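About Morkthorpe

G'day, and thanks for poking around! I'm Adwoa Akolgo. I started Morkthorpe with my brother Kofi, and we make the stuff that learning robots learn from. We don't build the robots and we don't write the clever software. We spend our days picking things up and putting them down again, carefully, while every bit of it gets recorded, and then we tidy up the recordings and send them to people who train robots for a living.

That sounds like an odd way to pay the rent, I know. My aunties still ask when I'm going back to physio. But I love it, and I'd like to tell you how we go about it.

How we got going

Kofi was fixing conveyor gear at a packing shed in Sistdale and I was doing hand therapy at a clinic up the road. I spent all day watching how people hold a cup after an injury, and he spent all day swearing at a machine that couldn't hold a carton. One April we were whingeing to each other over dinner and worked out we were whingeing about the same thing. A good grip is mostly small adjustments you don't notice yourself making, and if you want a machine to pick them up, somebody has to show it. Over and over, with all the little wobbles left in.

We started in Kofi's garage with one table and a secondhand computer that cooked itself in the first summer. These days there are 16 of us, and we have a proper floor with curtains, taped numbers and far too many cables.

What a day looks like

We call the people who do the recording "hands". Each hand straps in, gets a table and a task card, and works through it at their own pace. A task might be putting something in a basket, taking it out again, or moving it from one side to the other. Then you shift everything a bit and go again.
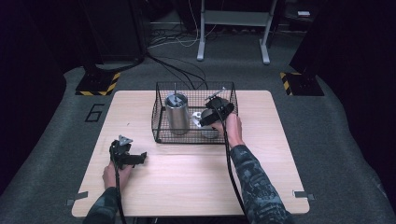

Hands work in pairs of grippers, left and right, and it takes a few sessions before your arms stop arguing with each other. New starters always want to do everything with their good side. We train that out of them gently, mostly with basket tasks like the one with the tall metal canister, where the right gripper reaches in over the mesh while the left waits on the near side of the table. Baskets are wonderful teachers! The rim gets in your way, the sides are see-through, and things inside hide behind each other, so you have to slow down and think about how you're coming in.

A full shift for one hand is 41 recordings, with a decent break in the middle. We used to push for more and the quality went off badly after lunch, so we stopped. Kofi made up the roster and he's very protective of it.

Every recording gets watched back by someone who didn't make it. If the hand fumbled and then recovered, we usually keep it and tag it as a recovery (some clients are mad keen on those). If the hand rushed, or bumped the table, or started before the task card said to, it gets binned and done again.

The things we pick up

Our prop shelf has 300 items on it and it's my favourite part of the place. Most come from op shops and our own kitchens. I like ordinary objects with something a bit annoying about them: lids that slip, handles on the wrong side, anything shiny. A stainless steel tumbler with a clear plastic lid and a paper label wrapped round the front is a beauty, with metal, plastic and paper all on the one cup, and a body that's wider up top than at the base. 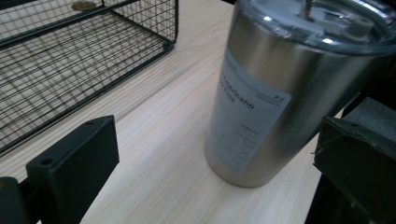 Who we work with

Our longest-running client is Boateng, who are teaching a kitchen helper to clear benches. We also supply Cistska, a small mob working on sorting and packing. They're lovely to deal with and very fussy, and I mean that as praise. Each job begins with a trial batch of 12 tasks, so you can see what our recordings look like in your own system before you commit to anything bigger.

We're happy to use your props if you post them to us. Please wrap them well. We've had a teapot arrive in a state I won't go into.

Working here

You don't need a tech background. Our hands have come from cafes, dental nursing, upholstery and one very patient stint of piano tuning. We look for people who can do a fiddly thing calmly and then do it again a little differently. Training is paid, shifts are short, and the tea is good because I buy it.

If you'd like to try it out, send us a note through the contact page and tell us what you do with your hands. Kofi reads them all and I ring people back.

Recent from Morkthorpe

Open day, 29th January: come and have a go
Why we keep the fumbles
Clearing a bench, the Boateng way
How to pack props for the post
Left hand first: notes for new starters
Kofi's roster, explained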